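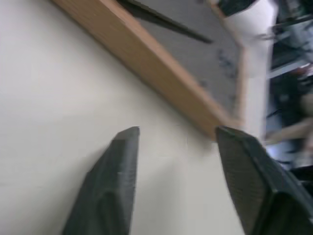 Wrist view, gripper open, right fingertip at the lower corner of the board frame.

Pre-run inspection, wall contact study, Dallard cell
Method under test: Geum contact estimator, wrist camera only
Round 4, February

1. Finger pads seated, no play. OK
2. Finger faces free of chips. OK
Comment: Checked by hand under a lamp. The wrist view is too coarse for this.
3. Wrist camera mount tight. OK after retorque
4. Board fixed to wall, frame corners sound. OK
5. Contact confirmed before logging starts. NOT ACCEPTED
Comment: From the wrist, a tip touching the frame and a tip in front of it look the same. The draft report counts both as contact. I would like to see a force reading next to each one before anyone quotes a success rate.
6. People clear of arm's reach. RECHECK
Comment: Use the floor line. Do not judge it from the camera.
7. Stop button tested from both sides. OK, 2 presses
8. Lighting as in earlier rounds. OPEN
Comment: The Tiston write-up says the method ignores shadows. All 700 training frames came from one room at one time of day, so I don't see how they know.
9. Failed runs kept in the log. FAIL
Comment: 17 runs are marked "operator error" with no note. Put them back in or explain them.

Result: cleared for slow speed only. Items 5 and 9 go back to Fliniron.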